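Druder Lumen 200 Daylight Lamp

Light therapy lamps
In stock at our Nernmont and Flellcombe shops
£39

Reviewed for the shop by Amos Okafor

Every March we are asked for something to shift a low mood, and every March I give much the same warning. A lamp is a lamp. Plenty of them are sold with talk of "resetting" your mind or "beating" depression, and I don't believe a word of it. We took that sort of language off our own pages two winters ago and lost a few sales over it.

The Druder Lumen 200 is a flat white panel on a folding stand. It has three brightness levels, a timer and a rather stiff button on the back. The 200 in the name is the width in millimetres. I mention it as two customers took it for a strength rating, and the box does little to put them right.

What the maker says

Druder says the lamp will "lift your spirits in days". I asked them what that was based on and was sent a leaflet. The leaflet quoted a survey of 35 buyers, all of whom had been given the lamp free. Make of that what you like. Some people do find bright light in the morning a help when the days are short, and that seems a fair reason to try one. It isn't a reason to stop seeing your doctor or to stop taking anything you have been prescribed.

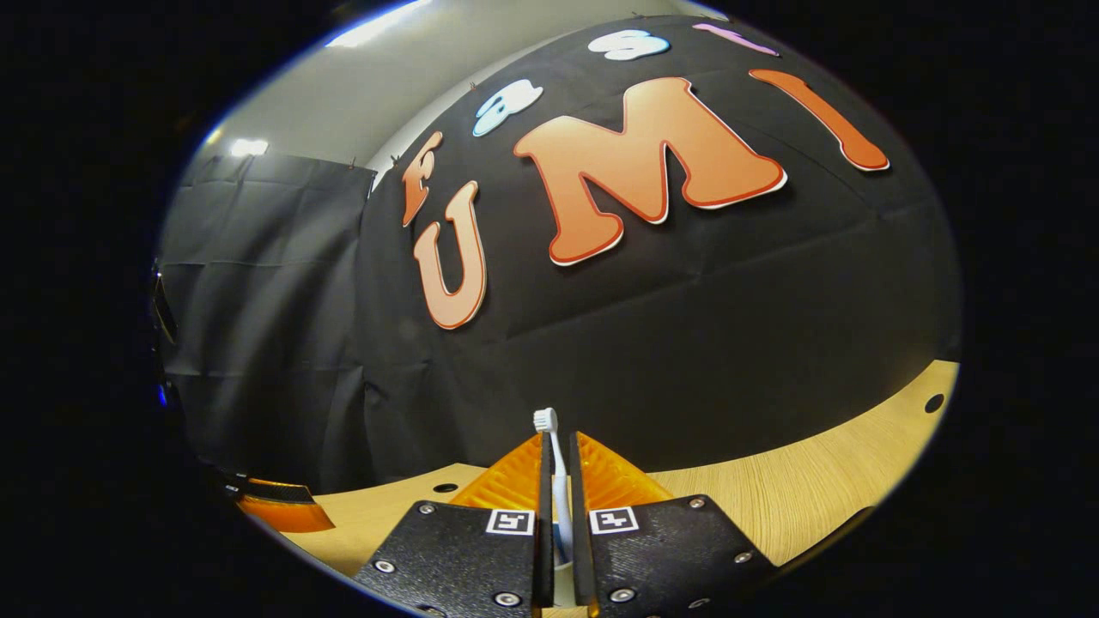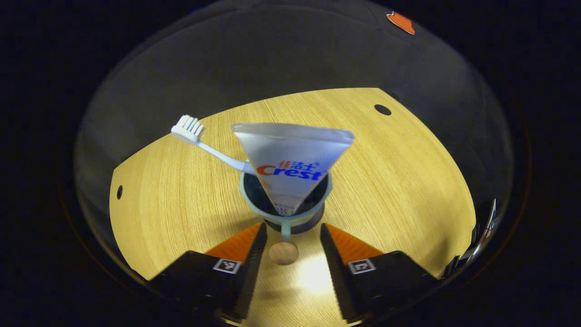
Using it

Set it on a table at arm's length, a little to one side, and get on with your breakfast. Don't stare into it. The timer runs for 35 minutes and then clicks off, and there is no way to set it for longer without starting again. The stand wobbles on anything soft, so a bedside cushion or a duvet is no good.

Ask your doctor or pharmacist first if you have an eye condition, if you have bipolar disorder, or if your medicine makes you sensitive to light.

Details

Weight: 498 g
Width: 200 mm
Lead: fixed, and too short for my liking
Stand: folding, plastic
Guarantee: one year, through us

Lumen or Geraghty?

We also keep the Geraghty lamp, which costs more and comes with an app that asks how you feel each morning. Peadar Ó Dálaigh at the Flellcombe shop likes the app. I found it a nuisance and had switched it off within a week. The light from the two looked the same to me.

Returns

Bring it back within 39 days, used or unused, and we will refund you in full. If you are feeling very low, or having thoughts of harming yourself, please don't wait to see whether a lamp helps. Speak to your GP or ring a crisis line today.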